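Speaker notes: Covering a work table, talk for the Perkau makers' evening, May 2021

Slide 1. Title
Say hello, thank Lâm Quan for setting up the projector. Mention that questions can come in at any point.

Slide 2. Why color matters on a work surface
We used gray tables at Ferken for years. Small dark parts got lost on them. Anything black went missing first, then anything with a shadow next to it. In April we switched to yellow. Budget for the whole change was 800, covers and tape included. Pause here and ask who works on a white table, then who works on a dark one.

Slide 3. Black and silver against yellow
Leave both up while talking. Point to the black fingertips first, then the silver joints above them. The tips are easy to pick out. The metal has bright highlights on it, so look at the edges.
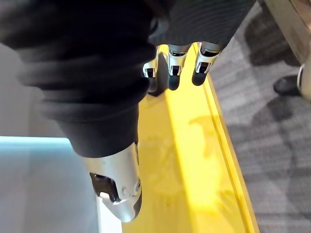

Same yellow surface in both.
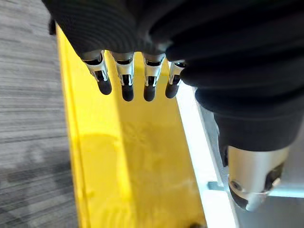

Slide 4. Choosing the shade
Whitelaw sells two yellows. The pale one showed every smudge by lunch. The strong one held up better, and that is the one I would buy again. Pass the swatches along the rows, pale one first. Don't read out the product codes, they are on the handout.

Slide 5. Lighting
Keep the lamp to one side. With a lamp straight overhead the cover threw glare back at us and people complained of tired eyes by the afternoon. Komitz lamps have a long enough arm for this. Ours is clamped to the back edge.

Slide 6. Cleaning
Damp cloth, mild soap, then a dry cloth. No solvent. Tape residue comes off with a plastic scraper if you go slowly. Tell the story of the marker pen if there is time, otherwise skip to questions.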